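Handout 4: Planning a Paired Dinner for a Small Dining Room

Welcome back, everyone, and thank you for the lively talk about corkage last time (I'm still thinking about it!). Today we move from the wine list to the evening itself, the ticketed dinner where each course comes with its own glass. These notes cover what I'll say in class, plus a few things I always forget to say, so please keep them with your October worksheets.

## Start with the wines

Most of you will want to write the menu first. I understand, menus are fun. But the winery usually tells you which bottles it would like to show, and those bottles are hard to swap once the tickets are on sale, while a cook can nearly always change a sauce. Ask for the list early and taste everything with the kitchen at the same table.

Our practice case is a dinner at Ketilsson, the bistro from your reading packet, poured with wines from Renovska. They had seven wines to offer and room for four courses, and the first draft tried to squeeze all seven in. By the cheese the guests would have been tired and the servers would have been running. The second draft kept four, one to a course:

- **Smoked trout on rye:** the dry sparkling
- **Squash soup with brown butter:** the fuller white
- **Braised lamb shoulder:** the older red
- **Pear tart:** the late harvest, in a small glass

Notice the order. Light to heavy, dry to sweet. You can break that rule, and good rooms do, but know why you're breaking it and have somebody taste the whole run from start to finish before you print a thing.

## How much to pour

A full glass with every course is too much wine for most people, and it's expensive besides. I like a three-ounce pour for the table wines and two ounces for anything sweet. A standard bottle holds a little over 25 ounces, so you get eight of those three-ounce pours with a sip left over. I plan on seven, to leave room for a corked bottle, a heavy hand, or the guest who asks ever so nicely for a drop more of the red.

## Seating and pace

Seat everyone within the same half hour if you can possibly manage it. A paired dinner is a bit like a train, and the late table holds up the dining car. Give each course about 11 minutes between clearing and the next plate, pour the wine *before* the food lands, and let the host speak then, briefly, while people have something in hand.

Ketilsson takes its bookings through Flulance, and the kitchen gets its notes from there too. Whatever system you use, ask about allergies at the time of booking, and ask who would like the pairing without alcohol. Those guests paid for an evening as well! Give them something considered (a tart cherry shrub with the lamb is lovely) and pour it with the same care.
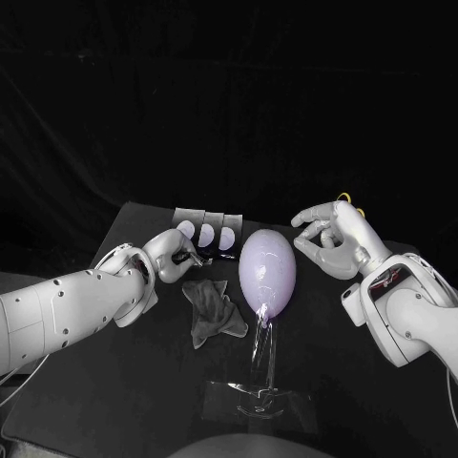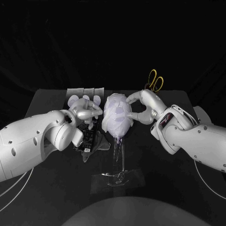
## Money, quickly

Write down the cost of the food, the wine, the extra staff, the glass rental and the printing, and only then think about the ticket. Please don't work backward from what the place down the street charges. Students who use the Wanumis costing sheet should remember that it leaves out gratuity, so add a line for it by hand and say clearly on the ticket whether it's included.

## For next time

Draft a four-course pairing for a room you know well. Bring the menu, a pour count by bottle, and a timing sheet from the first arrival to the last coffee. Handwritten is fine, as long as I can read it. We'll trade drafts in pairs and then talk about what to do when the fish doesn't show up.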